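Shared Laundry Rooms and Household Water Use in the Kulinis District
Student Project Report, Department of Urban Studies
Prepared by Rowena Tagle and Živko Milošević

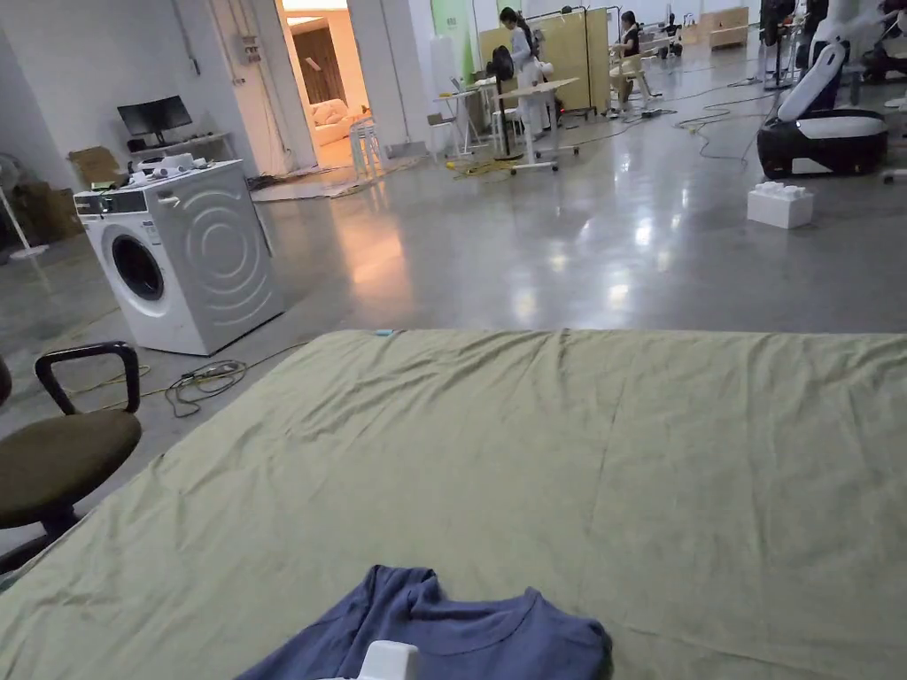

1. Purpose of the Study

This report examines how residents of apartment buildings in the Kulinis district do their laundry and how that choice affects the water use of each building. The district was selected for its mix of older buildings with a shared laundry room and newer buildings where most apartments have their own washing machine. Earlier coursework on the Lokbridge side of the river dealt only with single-family homes and could not be applied here.

2. Method

A written survey was delivered to 1092 households in June. It asked how often laundry was done, how full the machine usually was, and which water temperature was chosen. Completed forms were returned by 113 households. Longer interviews were then held in 3 buildings, two with a shared room and one without. Building managers supplied meter readings for the same month. Names and apartment numbers were removed before the answers were entered.

3. Findings

Households using a shared room reported fewer loads per week than households with a private machine. They were also more likely to wait for a full load. Several residents linked this habit to the sign-up sheet, which limits each apartment to one evening and one weekend period. Saturday morning was the most requested time in both buildings.

Residents with private machines ran smaller loads and often washed a few items needed for the next day. Families with young children described this as unavoidable. Older residents, by contrast, raised the matter of stairs – in the Dalisay building the laundry room is in the basement and there is no elevator.

Water temperature did not differ much between the two groups. Most respondents chose warm water for bedding and cold water for dark clothing.

4. Limits of the Study

The rate of return was low, and those who answered may take more interest in the subject than their neighbors. Meter readings cover all water used in a building and do not separate laundry from cooking or bathing. The readings are therefore given in the appendix without further analysis.

5. Recommendations

Buildings with a shared room should keep it open later on weekdays. Owners planning to remove such rooms should first survey their residents. A second round of the survey, with a Spanish version of the form, is advised before any comparison with other districts is made.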